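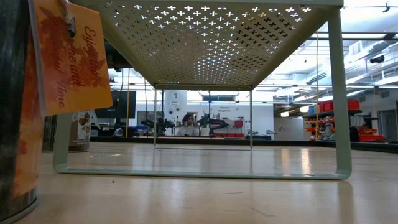
A pale green metal shelf on a wooden tabletop.

Search this site Go

Print this article | E-mail this article

Opinion > Local Government > Interviews

Leaving the Vultmont council after 11 years

Apr 1, 2020

The council member for Vultmont's Jolwood ward is not running again. The seat has been hers since a special election that drew 15 more votes for her than for the man who had held it, and she says she never took a later win for granted.

"The first one taught me to knock on doors," she said. "People remember whether you came to the house. They may not remember what you said when you got there."

We spoke by phone in the last week of March. She had a budget draft open and went back to it several times during the call, mostly to check a line on storm drains.

Her ward takes in Jolwood proper and the streets on the far side of Pemard Road, which were added when the map was redrawn. The redrawing was the hardest vote of her time in office, she said. She voted against the final map and then had to represent the district it made.

"I thought it split a neighborhood that had always voted together, and I still think that. But once it passed, those people on Pemard Road were my people. They called me about their trash pickup the same week."

Her opponents said at the time that she was protecting her own seat. She does not deny that the old lines suited her. What she objects to is a mailer that went out before the next election, which said she had voted to "cut services" to the new part of the ward. There was no such vote, she said. The mailer cited a procedural motion to delay the map for one meeting so the public could comment.

"If you want to say I was wrong about the map, say it. Plenty of people did, to my face, at the grocery store. The mailer gave a date and a vote number, so it looked like somebody had done the homework. Most people are not going to go pull the minutes."

She did pull them, and brought copies to a forum at Ong Hall. A few people took one home. She won that race by a smaller margin than any since her first.
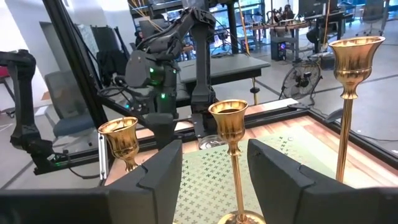 Brass candlestick holders with flared cups.

Asked whether the council should regulate campaign mail, she said no. A proposal came up a year later to require that any flyer quoting a vote print the full text of the motion, and she was one of those who opposed it.

"I would have loved it the year before," she said. "But the city attorney told us we would be in court by summer, and I believed him. And some of those motions run four pages."

She would like to see the minutes posted faster. It now takes the clerk's office roughly 10 days to get them online, and longer when there is a hearing. The older records are worse. Anything before 2000 is on paper or film, and a resident who wants to read it has to make an appointment.

On the budget she was less willing to talk for print. The draft moves money out of street repair to cover the drains, and she expects to vote for it. She said the drains on Pemard Road have been put off under three mayors and that she told residents she would see the work funded before she left.

"I can't say finished. I can say funded."

She has not endorsed anyone for the seat. Two people have filed so far, and she has met with both of them — once each, and for the same amount of time, she said, because one of them asked. She gave them the same advice, to read the sewer contract before the first debate. As of our call, one had asked her for a copy.

Her last meeting as a member is in the summer. She plans to keep going to them for a while and sit in the public seats, where the rule is three minutes at the microphone. She voted for that rule and says she may regret it.

Print this article | E-mail this article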